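Search this repository Go to file

# Flulport Household Words

A word list of everyday household vocabulary in four languages: English, Japanese, Spanish and Italian. It covers the names people use at home for crockery, furniture, cleaning things, bedding and small repairs. It was put together for the evening language classes at Ivgate and is kept here so that other teachers can use it.

Star 60 Fork 4

## What is in it

The list holds 260 headwords. Each headword is one English noun with its usual equivalent in the other three languages, a short note on usage, and one sentence showing the word in use. There are no verbs except in the sentences. Adjectives were tried in the first version and dropped.

The files are:

- `words.csv` – the main list, one row per headword
- `sentences.csv` – the sample sentences, linked to the main list by `word_id`
- `regional.csv` – other words for the same thing, with the region where each is used
- `sources.txt` – where the notes came from
- `CHANGES.md` – what was altered and when

All files are UTF-8 with Unix line endings. If you open the CSV files in a spreadsheet program, choose UTF-8 on import or the Japanese column will come out as rubbish.

## Columns in words.csv

- `word_id` – a number that never changes, even if the headword is corrected
- `en` – English headword, British spelling
- `ja` – Japanese, in the usual written form
- `ja_kana` – the same word in kana only
- `es` – Spanish, with article
- `it` – Italian, with article
- `room` – kitchen, bathroom, bedroom, living room, hall, outside
- `note` – free text, may be empty

The article is included in the Spanish and Italian columns so that learners see the gender straight away. Strip everything up to the first space if you don't want it, but look out for Italian words that begin with a vowel, where the article is joined on with an apostrophe (`l'armadio`).

`room` is a rough sorting only. A bucket is under bathroom and could as well be under kitchen.

## How the words were chosen

Kumiko Kinoshita and Encarnación Rivas each wrote a list of household things they had needed a word for in their first year abroad and had not known. The two lists were put side by side. Words on both lists went in without discussion. Words on only one list were kept if at least one of the class groups at Ivgate asked for them.

Arturo Fabbri supplied the Italian column later, working from the English. He marked the entries where he thought the English word was too broad to translate with a single noun, and those have been given a longer note.

## Words that gave trouble

**Tray.** English uses one word for the thing you carry cups on, the thing that goes in the oven and the thing seedlings stand in. The list gives only the first meaning: お盆 in Japanese, *la bandeja* in Spanish, *il vassoio* in Italian. An oven tray is a separate headword. Learners often mix up the tray with the plate, especially when the tray is round, so the class sheet for this entry puts the two words next to each other. 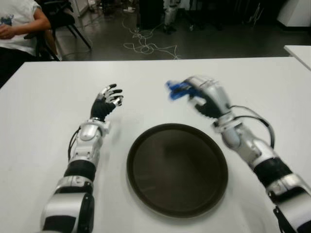 *Entry "tray": round, dark brown, raised rim.*

**Cup and mug.** Japanese borrows both words but does not divide them up quite as English does. Minoru Fukuda's note on this runs to several lines and is worth reading in full before teaching the entry.

**Duvet.** Spanish has *el edredón* and *el nórdico*, and which one people say depends on the household as much as the region. Both are given, the second in `regional.csv`. The Japanese entry has 掛け布団, with a note that a futon in Japanese is bedding and has nothing to do with the sofa bed sold under that name in Britain.

**Tea towel.** Three of us had three different English words for this. The headword is "tea towel" and "dishcloth" is a separate entry for the cloth you wash up with. American readers may want "dish towel".

**Drawer.** No trouble with the translations, but the English word is often misspelt as "draw" in handwritten work. The note says so.

## Sample sentences

There is one sentence per headword. They are short and in the present tense where possible, as in "The spoons are in the top drawer." The first 200 were written by Hideaki Nakajima and the remaining 60 by class members, then corrected. The second group is a bit less even in style, and a few of the sentences are longer than a beginner would like.

The sentences were written in English first. The other three languages are translations, and in places they read like it. If you can offer something more natural, please do.

## Known problems

- The Spanish is mostly that of Spain. `regional.csv` has 100 rows and only a small part of them deal with Latin America.
- The kana column has no marking for pitch accent.
- Plurals are not given. Italian learners have asked for them.
- Some notes still mention page numbers from the old Ikeda handout, which is no longer printed. Ignore them.

## Using the list

You may copy, print and change the list for teaching. Please keep `sources.txt` with it. If you make a version for another language, keep the `word_id` numbers as they are so that the lists can be joined. A class in Julodberg is working on a version in this way.

## Corrections

Open an issue and give the `word_id`, the column, what is there now and what you think it should be. One word per issue is easier to deal with than a long list. Spelling mistakes are put right at once – anything about usage waits until a second speaker of the language has looked at it.

Last updated 2024-08-29

4 comments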